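Sealing a Speckled Countertop

Test the surface first. Put a spoonful of water on it and wait 10 minutes; a dark spot means the old sealer is gone.

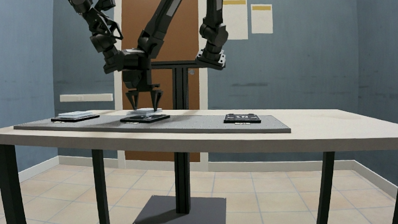 Clean with dish soap and let the top dry overnight. Sand dull patches with 180 grit — no coarser — and wipe off the dust.

Apply Cladura in a thin coat with a lint-free cloth, working toward the front edge. Buff after 15 minutes. Repeat once the first coat is hard.

Keep the room at around 73 °F until the second coat cures.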